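News > Home Technology > Care Robots

Tidutus wants $74 a month for a robot that sorts your pills. Some questions first

22 September 2024

Tidutus, the Lenihan company best known for its countertop arms, has opened orders for Ciline, a two-arm service it says will take over the weekly chore of filling a pill organizer. The hardware is leased. Customers pay $74 a month, plus a one-time setup fee of $1,529, and the company says the first 1000 households will be served in the order they sign up.

The launch material leans heavily on simulation, and the two views released with it are rendered.

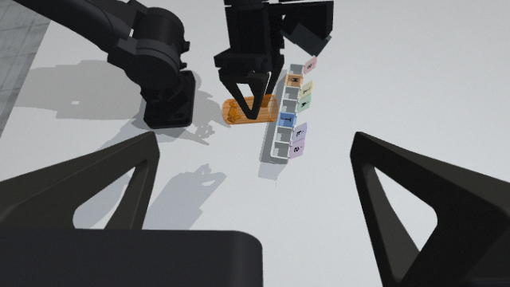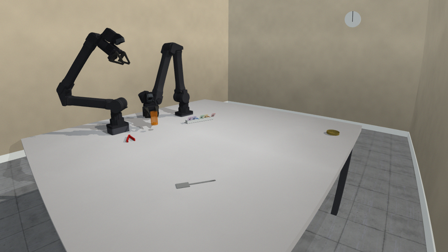 Simulated views of the two-arm setup: at the pill organizer, top, and the wider table. Renders: Tidutus

A weekly organizer is a sensible thing to aim at. Plenty of people fill one for a parent every week, and plenty of them make mistakes. Stiff little lids are a misery for anyone with arthritis. If a machine could do the job reliably in a kitchen, people would pay for it, and $74 is less than many families spend on a single visit from a home aide.

The trouble starts with the word "reliably." Tidutus says Ciline completed 2504 runs before orders opened. Asked how many of those took place on a real table with real tablets, the company said the figure "combines simulated and physical trials" and declined to split it. It also would not say what counts as a completed run. Opening a lid is one thing. Putting one small white tablet, and only one, into the right day is a good deal harder, and the closer of the two renders doesn't settle it. Two of the seven lids are closed, the other five are open, and no pills can be made out in the open compartments.

Leire Barrios, who runs product testing at Tidutus, defended the approach in a call with reporters. "You don't learn to handle someone's medicine by practicing on someone's medicine," she said. "Simulation lets us be wrong thousands of times at no cost to anybody."

Fair enough, as far as it goes. But a simulated bottle doesn't have a child-resistant cap put on crooked by a tired person at 11 at night. Simulated tablets don't crumble or stick together in a humid bathroom. Barrios agreed that caps are "an open item." For now, customers are told to remove the cap themselves and set the bottle within reach of the arms, which will be a letdown to anybody who wanted the robot because they can't get the cap off.

There is also the matter of who checks the work. Under the lease terms posted on the Tidutus site, the customer must "visually confirm the contents of every compartment before use." In other words, if Ciline puts two blood pressure pills in Thursday, catching it is your job. A person who can see and count well enough to do that check could, in many cases, have filled the box. The company's answer is that checking is faster than filling. It offered no timings for either.

The terms have a few other lines worth reading before you hand over a card number. Liquids, half tablets and anything that needs refrigeration are excluded. So are organizers with more than one row, which rules out anyone who takes pills both morning and night unless they are willing to run two boxes. The arms need a clear table that isn't used for anything else, and the table should not be moved after setup. In a small apartment that means giving up the place where you eat.

Ending the lease early costs the rest of the year. Tidutus will pause billing during a hospital stay, but only if it gets the request in writing ahead of time, and hospital stays aren't usually planned that way.

The one live test open to the public so far was in Bumcombe in February, when Ciline was shown at a senior housing open house. Visitors were allowed to watch from behind a rope. According to two people who attended, the arms handled the organizer lids slowly but without much fuss, and the bottle was filled with candy. The session ended before the box was full. Tidutus says it ran out of time in the room.

Barrios said a longer home trial is planned, with results to be published, though she would not give a date or say whether an outside group would run it. She also said the price "may come down" once the first batch of households is up and running. There is nothing about that in the lease.

Pharmacies in many areas will already pack a week or a month of pills into labeled pouches, sometimes free with a regular prescription. Asked how Ciline compares, the company said it "serves a different customer." It did not say which one.

Orders are open now through the Tidutus site. The setup fee is refundable until an installation date is confirmed.

Contact the news desk | Corrections | © 2024 All rights reserved | Back to top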